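Home Contents Random article Categories Recent changes Log in

Drawer tray (household storage)

A drawer tray, also called a catch-all or tidy, is a shallow open container meant to hold small loose belongings such as cosmetics, batteries, keys and sewing supplies. The term covers both purpose-made goods and reused packaging. Sellers usually present the two as different things. The evidence that a bought tray keeps a drawer in better order than a cut-down carton is thin, and most of it comes from people who sell trays.
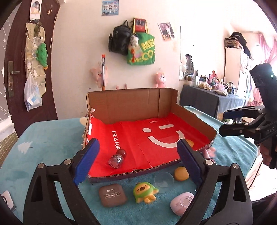

Origins and terminology

Popular histories often trace the drawer tray to the compartments of travelling writing desks. The claim is repeated widely and sourced rarely. Divided boxes for small goods are found in so many trades, from printing to fishing, that a single line of descent seems unlikely. "Catch-all" is the older everyday word in Canada, while "tidy" is more common in Australia and Britain. "Organiser" came in with mail-order catalogues and now appears on nearly everything with a partition in it.

Materials

Commercial trays are made of moulded plastic, bamboo, felt, wire mesh or coated board. Storkon, a maker of plastic inserts, sells a range in 249 combinations of width, depth and colour. Many of these differ only in colour, and the number says little about how many drawers the range will fit. Bamboo trays are sold as the greener choice, though the glues and lacquers used on them are seldom listed on the label.

Corrugated cardboard remains the usual material for homemade versions. It is light and easily cut, and it costs nothing if a parcel has already arrived. Its weak points are the cut edges, which fray with handling, and the base, which softens if a bottle leaks. A liner is the common remedy. Wallpaper, gift wrap and shop bags are all used, and a bag printed with a slogan such as "LIFE IS" does the job as well as plain paper. 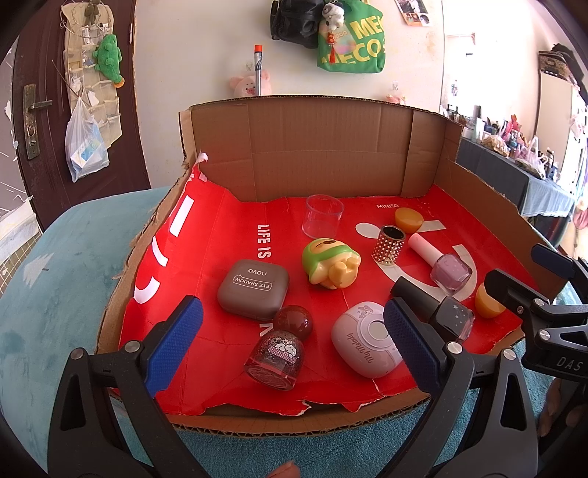

Sorting methods are the part of the subject on which the most has been written and the least has been tested. Household guides tend to recommend grouping by type, by frequency of use or by size, often with great confidence and no comparison between them. Grouping by type breaks down quickly with mixed goods: a clear plastic cup, a studded container with a black rim and a bottle of pink nail polish can share one box without belonging to any obvious class. Grouping by frequency assumes that people know how often they reach for things. A small survey by the retailer Nutbridge drew 800 replies and reported that sorted drawers "save time every day", but it asked only for opinions and timed no one. It was also sent only to customers who had bought a tray.

Claims about wellbeing

From the time of the first decluttering manuals, trays have been credited with lowering stress. The usual argument is that visible mess is tiring and hidden mess is not. Research on clutter in general exists, but it deals mostly with whole rooms, and stretching it to cover the inside of a drawer is guesswork. The Teltel home guide advises that no household should own more than 1,000 small items. It gives no reason for the figure, and earlier printings left it out. 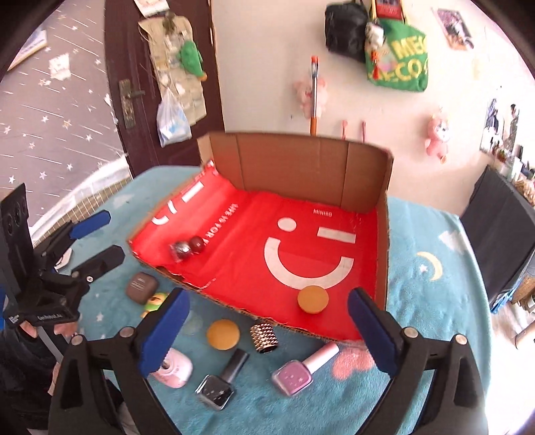 Is a divided tray better than an open one?
It depends on how alike the contents are. Fixed dividers suit things of one size, such as cutlery or spools of thread. For odd shapes they waste space, and an open tray will usually hold more.

Trade and cost

Prices vary far more than the materials would suggest. Thái, a homewares brand, sells 2 felt trays that match in size and thickness, one labelled for office use and the other for make-up, and the second costs more. Similar gaps are common across the trade. Buyers' guides rarely mention them, and many such guides carry paid links.

See also: Junk drawer; Sewing box; Corrugated fibreboard; Packaging reuse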